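Search this site Enter keyword
Home News Playtests Jobs Forum Contact

Playtesters wanted for Tiltetti, closed test in May

Vallasetti is looking for players for a closed test of Tiltetti, our co-op puzzle game set in the flooded town of Kesmont. We have 60 places. The test build runs on PC only and covers the first 5 chapters, up to the lock gates.

You don't need testing experience. We want a mix of people who finish every puzzle game they buy and people who usually give up halfway. You do need to be 18 or over, have a steady internet connection and be able to play with a partner. Sign up as a pair or let us match you with someone.
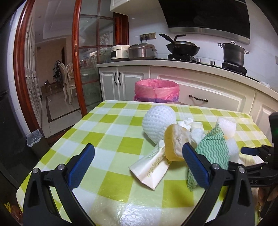
Sessions start at 7 p.m. Eastern and last two hours. We ask each tester to play at least three of them and fill in a short form after each one. The form covers puzzle difficulty, controller support and voice chat — the last of these was rewritten after the winter build and needs the most work.

Melis, the map editor, is not part of this test. It will get its own call later in the year.

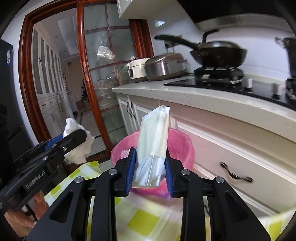

Testers are not paid. Everyone who sends in all three forms gets a key for the full game at release and a name in the credits, if they want one. Please don't stream or post screenshots of the build.

To apply, use the form on the Playtests page and quote reference 1467. Tell us what you play on, what hours suit you and the last game you stopped playing before the end. Vittoria Longo reads the applications. Technical questions go to Renzo Carbone through the forum — put Tiltetti in the subject line.

Filed under: Playtests, Co-op, PC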